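Does fabric softener do anything? Project report, Home Textiles module

Group: Essam Metwally, Jarosław Kwiatkowski, Alcides Falcão

1. Why we picked this

All three of us grew up in homes where softener went in with every wash and no one asked why. The bottles promise clothes that feel new for longer, iron faster and smell fresh for weeks. We wanted to know how much of that an ordinary person would notice. I should say that I went in doubting most of it, and Jarosław went in believing most of it, so the arguments below were real ones.

We looked at two softeners, Pralix and Stoso, and one plain washing liquid, Tazi, used on its own. Vinel was on the original plan but the shop stopped selling it in November and we dropped it.

2. What the labels say

The Pralix label claims "up to 50 washes of softness". We read this several times. It could mean that a garment stays soft through 50 washes if you use Pralix each time, or that the effect of one dose lasts that long, which would be remarkable. We wrote to the company and got a voucher back. Stoso is more careful and only says that clothes "feel cared for", which cannot be tested by us or by anyone else.
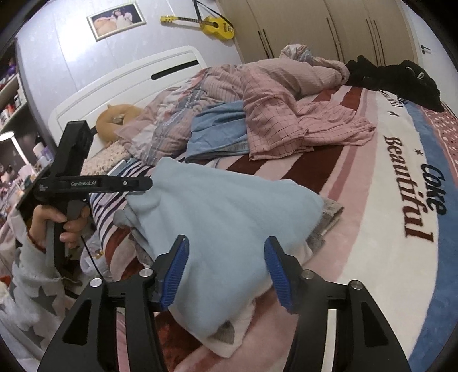
Neither label says much about what should not be softened. Towels are the usual case. Softener leaves a thin coating on the fibres, and a coated towel can take up water less well. Sportswear has the same problem. Stoso mentions towels on the back, in very small print, under the recycling advice.

3. What we did

We sent a questionnaire to 200 students in halls and ran a blind touch test with cotton squares cut from one old sheet. Each square was washed 9 times with Tazi alone, Tazi and Pralix, or Tazi and Stoso, then dried on a rack indoors. People felt the squares with their eyes shut and put them in order of softness.

The test has weak points. The sheet was already old, so it may have been carrying years of someone else's softener. The dryer room was damp on some days. We also did not weigh the doses, we used the caps, and the lines inside the Stoso cap are nearly impossible to read.

4. What we found

Most people could pick out the Tazi-only square as the roughest. Very few could tell Pralix from Stoso, although Pralix costs a good deal more. Once the squares had been ironed, the answers looked like guessing.

The smell result was worse for the makers. After two weeks in a drawer the three sets were hard to tell apart, and several people described the Tazi square as "the scented one".

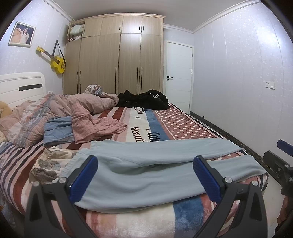

Abdelilah Abdel Rahman, reading our draft, thought we were being too hard on the products. If people can feel a difference on cotton that has only been hung up to dry, he wrote, then the softener does what it is sold to do, and the drawer test says more about the drawer. He also wanted to know why we had no towels in the test after complaining about towels for a whole paragraph.

He is right about the towels. We ran out of time. On the first point I still disagree: the label talks about weeks of freshness, so a drawer seems a fair place to check.

5. What we would change

New cotton, bought for the purpose. Measured doses. A towel test with a dish of water and a stopwatch. Alcides would like to try white vinegar as well, which half the questionnaire answers recommended without giving any evidence.

Thanks to Sherif Saber for lending us the ironing board.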